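A Stop That Counts: Why Near Misses at the Shared Table Belong on the Record

By Afonso Falcão

Organizations that place people and robots at the same workbench have become good at reporting injuries. They are much less good at reporting the moments that come before an injury. This essay argues that the second kind of report deserves the same standing as the first, and that the case for it can be made from a single minor fault at our own site in Clidgate.

The fault occurred during a routine handling session under the Arain program. A robot hand had been told to open and withdraw. It opened, paused, and then closed again on nothing, with the operator's wrist a short distance away. No one was touched. The operator stepped back, the arm was halted, and the session resumed after the standard check. Under the rules in force at the time, no written report was required. The event reached the safety office only when a second operator described the same behavior at another station and asked whether anyone had seen it before.

The answer was in the machine logs. Of 1,345 sessions recorded in the review period, 37 contained a close command that no operator had issued. Only 2 of those had been mentioned to a supervisor. The cause was ordinary: after a brief loss of communication, the Flirex hand controller repeated the last command held in its buffer. A change to the restart sequence corrected it. The 1,144 sessions logged since that change show no repeat of the fault.

It would be easy to treat this as a software matter, now closed. That reading is too generous to the institution. The controller did something it should not have done, and it did so 37 times. The people working beside it had noticed, at least on some occasions, and had been given no good reason to say so. Our form asked for the nature of the injury in its first line and the damage to equipment in its second. An operator with neither to report could fairly conclude that the form was meant for someone else.

There is an argument against wider reporting, and it should be heard. Supervisors at Adero, our partner site, have said that a flood of small reports will bury the serious ones, and that operators who must stop to write will stop less often. The first concern is a matter of staffing and sorting. The second is more serious. A report that takes twenty minutes is a penalty for pressing the stop button. Our revised form takes one line and a time of day, and the operator may complete it by voice. The safety office does the rest, including the search of the logs.

Training must change as well. New operators learn where the stop control is and how to reach it. They should also learn that an unexplained movement is an event in its own right, even when the hand is moving slowly and holding nothing. Slow movement is reassuring to watch, and people lean in toward it -- especially when the objects on the table are small and the task has been repeated many times.

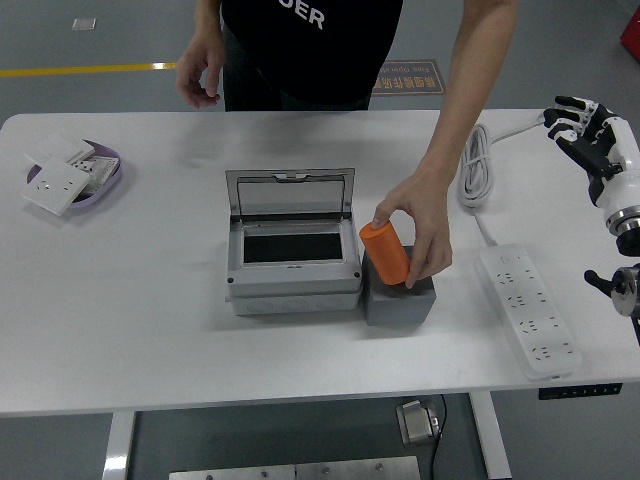 CLIDGATE, June -- Work at the tabletop stations is carried out at close quarters. An operator places an orange cylinder against the top of a dark gray block, beside an open junction box, while a robot hand reaches in over the back corner of the same table. Socket panels and a power strip share the surface. These are everyday things, and attention naturally goes to them.

Distance alone will not settle the question at stations of this kind. Some tasks require a person to reach across the work area, and a rule that forbids reaching will be broken by the first operator who has a cylinder to move. We recommend instead that powered motion be held whenever a communication fault has been detected, and released only by a deliberate action from the person at the table. The hold should be visible from where that person stands.

We further recommend that both sites publish their near-miss counts to all operators each month, with the cause of each event where it is known and the word "unknown" where it is not. A rising count should not be held against any team during the first year. Managers will find this uncomfortable, as the number will almost certainly rise. It should be allowed to.

Comments on the draft reporting rule may be sent to the safety office at either site before the end of the month.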